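Chapter 4
Sorting Small Household Items

In this chapter you will learn to:
- tell apart items that are used, items that are stored, and items that are simply passing through
- set up a sorting surface with a tray and baskets
- decide on categories before you begin
- keep a sorted area in order after the first week

Key terms: sorting surface, holding tray, home basket, mixed load, category

Josefina Painemal ran the front office of a small guesthouse in Cuvelmont for 14 years. Every evening a drawer beside the kitchen door filled up with whatever guests and staff had left on the counters. By the end of a busy week it held batteries, snack wrappers, bottle caps, toys and kitchen tools, and it no longer closed. The drawer was emptied many times. It always filled again, and the reason was simple. Things were taken out of it but were not given anywhere else to go.

A group of items that have no common use is called a mixed load. Mixed loads are found in every home. They collect on hall tables, on top of refrigerators and at the bottom of bags. Most of the items in them are small, and most are still wanted by someone in the household.

4.1 The Sorting Surface

Sorting goes faster on a clear, flat table than on a bed or a floor. Choose a table with a light, plain top if you have one, and wipe it before you start. Place the holding tray nearest to you and the home baskets behind it. Everything that has not been decided goes on the tray. Everything that has been decided goes in a basket. 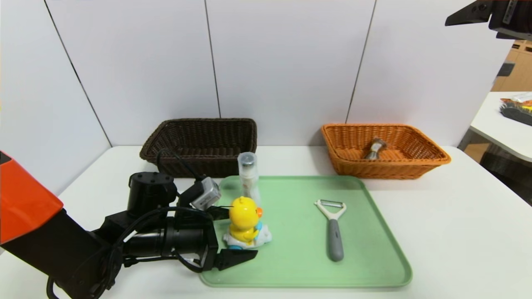 Figure 4.1 A holding tray with a mixed load, and two home baskets set behind it.

The tray should have a raised rim. Bottles tip over and toys with wheels roll, and a rim keeps them on the tray. Baskets should be wide enough to see into from where you stand. It also helps if they are different colors, so that two people working together can say "the dark one" or "the orange one" and be understood.

Do not bring the whole mixed load to the table at once. A tray that is piled high is hard to read. Put out a few items, sort them, and then put out a few more.

4.2 Choosing Categories

Categories should be chosen before the first item is moved. With two baskets you will have two categories, and each one needs a short name that everybody in the household understands. "Kitchen" and "not kitchen" is a good first pair. "Keep here" and "take upstairs" is another.

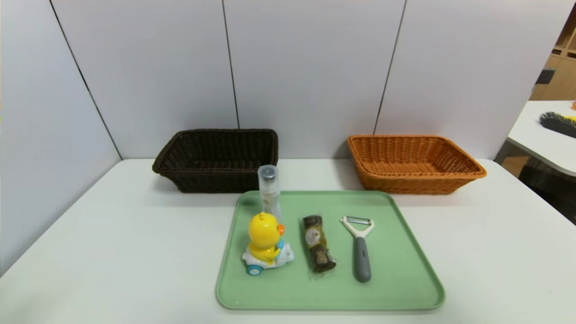 Consider a vegetable peeler, a bottle, a wrapped snack bar and a toy duck. Under the first pair of names, the peeler goes to the kitchen and the duck does not. The snack bar is food, so most people would send it to the kitchen as well. The bottle depends on the household. If it is used at the sink it belongs with the peeler, and if it goes to school in a backpack it may belong in the other basket. There is no single correct answer, but the same answer should be given every time.

Nélida Henríquez, who teaches the evening home management course in Adunport, asks her students to write the two names on cards and lean one against each basket. Students who skip the cards tend to change their categories halfway through and have to start over.

4.3 Handling Items One at a Time

Pick up one item, decide on it, and put it down in its basket. Toys should be lifted by the solid part of the body, especially if they are made of more than one piece. Peelers and other bladed tools should be lifted by the handle and laid down where the blade can be seen.

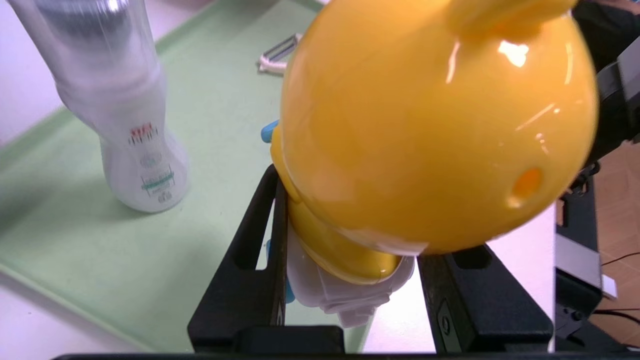
What should you do with an item that fits neither category?
Leave it on the tray until everything else has been sorted, then look at what remains. If several leftover items are alike, they need a third basket.

4.4 Emptying the Baskets

A home basket is a stop on the way to a shelf or a cupboard. Once the tray is clear, carry each basket to the place named on its card and unpack it there the same day. A basket left on the table becomes a mixed load again.

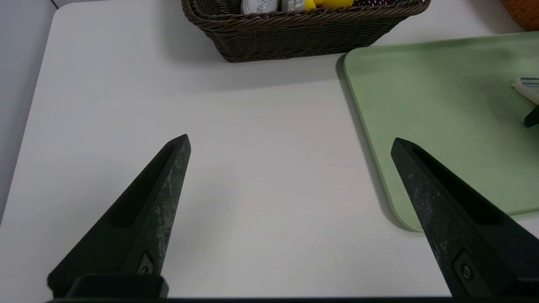

Figure 4.2 Items in the dark home basket, with the tray alongside.

Check Your Understanding

1. Define "mixed load" in your own words.
2. Why is the holding tray placed nearest to the person sorting?
3. Name two pairs of categories that would suit your own kitchen.

Activity 4A

Collect a small mixed load from one drawer at home. Sort it with a partner, allowing 30 minutes. Write down any item on which you disagreed and the category each of you chose. Bring the list to class for use with Section 4.5.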